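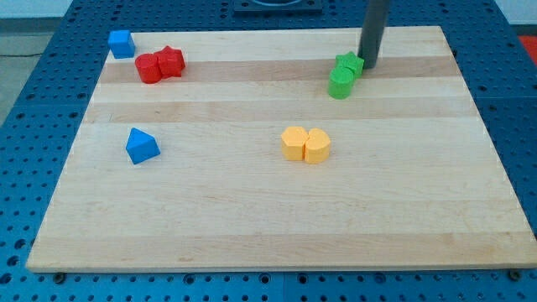 Blocks on the board, arm at the back. Open day at Fellard, 26 June 2022.

Quick one tonight, I have to be up at five and I still haven't unpacked the car. But I said I'd write up the robot open day so here goes.

Got there late. Parking was a mess, they'd sent everybody to the Schumacher lot and then you walk back along the road with no sidewalk. Missed the welcome talk completely. Wyn Ellis gave it, she runs the lab side, and by the time I found the right door people were already eating the cookies.

The block demo was the one I wanted. Blue metal table full of holes, a wooden board bolted down on it, colored blocks, and a robot arm that pushes them around. No picking up. Just a dark gray rod that comes down to the wood and shoves. Sounds dull, I know! I stood there for most of an hour.

You type what you want and it has a go. Tobias Park was on the keyboard and taking requests from the crowd. A kid asked for the greens together, the star and the cylinder. Then somebody wanted the two blues to meet up, and thats harder than it sounds – the cube was way up in the back corner, hanging over the edge a bit, and the triangle one was off on its own on the left. Push the cube wrong and it's on the table. Tobias went a little pale and asked if we could maybe do yellow first.

I asked how it learned any of this. People steering it by hand, he said, over and over, and the arm copies. They had 2000 runs recorded by May and they threw out 287 of them for being sloppy. Some of the sloppy ones were his, he admitted that pretty cheerfully.

Round blocks are the worst apparently. A cylinder rolls off the side of the rod if you don't hit it dead center, a cube you can sort of bully. Stars are in between, the points catch. I would never of thought about that.

Other stuff, fast:

Sandamali Mridha had a table on the software, good talker, but the room was so loud I got half of it. She said slides will go up. Will link if they do.

The Gostinus people had a conveyor thing. It was down when I went by, and down when I went by again.

Takeshi Oshima did the Q and A at the end. Someone asked when it'll do his dishes. Takeshi said ask again in 2073. Got a laugh. A better question was about what happens when you swap in a block it hasn't seen, and his answer was mostly "it depends", with a promise to show it next year.

Coffee was bad. Bring your own, and park on the north side if you go. OK, car.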